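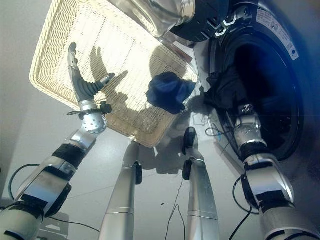
Figure 2. Washer station. Left hand over the wicker basket, right arm reaching into the drum.

4.2 What changed at the washer

Setting first. Huledow runs the linen and workwear for the Sepúlveda care home, small laundry, three attendants per shift, front-loading machines. The robot (Nilon, two arms, five-finger hands) was put on the washer-to-basket step only. Sorting, stain checks, drying and all the folding stayed with people. Logging was done in Closus, which the attendants already used for load tickets.

We observed 44 shifts. Notes below are from those plus the shift logs. Interviews are in 4.3.

Bending went down. Expected. Attendants had named the drum as the worst part of the job before we started, mainly the reach to the back for single socks and the like. With the robot on that step they stood more, and walked more too, between the sorting table and the dryers. Two of them said their backs were better and their feet were worse. We did not measure either one.

Waiting went up. Less expected. The robot takes items out one at a time and an attendant takes them out by the armful, so on heavy loads the dryer sat idle. People filled the gap with folding at first. Later in the study they just emptied the second machine by hand and left the robot its own. No instruction from management on this, it settled by itself within the first weeks of November. 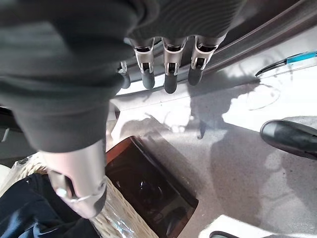

Dark items were the main source of calls for help. Navy and black workwear against the dark inside of the drum, edges hard to find. Of 100 logged interventions, 36 were for a dark garment that was missed or only half lifted. Attendants learned to run darks in the hand-emptied machine when they could. That is a sorting decision, and it used to be made by color and temperature alone. Now it is made by color, temperature and which machine the robot is at. New hires were taught it the same way as the rest of the sorting rules, nothing written down.

Floor space. Baskets have to stay where the robot expects them, and attendants were used to kicking a basket along with one foot while carrying something else. They stopped doing this near the robot but kept on everywhere else. Several mentioned cables on the floor as a bigger nuisance then the robot. Carts had to go the long way past the dryers.

Responsibility was less clear. A garment left in the drum used to belong to whoever emptied the load. After the change the ticket showed the robot as the unloader, but complaints from the home still came to the attendant on shift. One shift lead started signing the tickets herself. Closus has no field for a shared step, so her initials went in the comment box and did not show up in the weekly report. We come back to this in 5.1, where the ticket data and the shift notes dissagree.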